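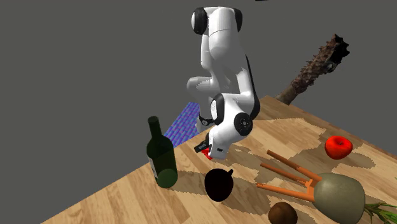
Macarena Barrientos
Lecturer in Town Planning

Chapter 4: Streets Before Buildings

Walk through the old quarter of Salinas and you are following lines laid out in 1409! Houses have come and gone, roofs have burned, whole trades have vanished, and still the lanes bend where they always did. I find that thrilling. A street plan outlives nearly everything built along it, so we begin with plots, corners and widths. Celeste Quiroga's survey of 21 blocks in Lemel will be our main case, and you'll need a ruler and the fold-out map.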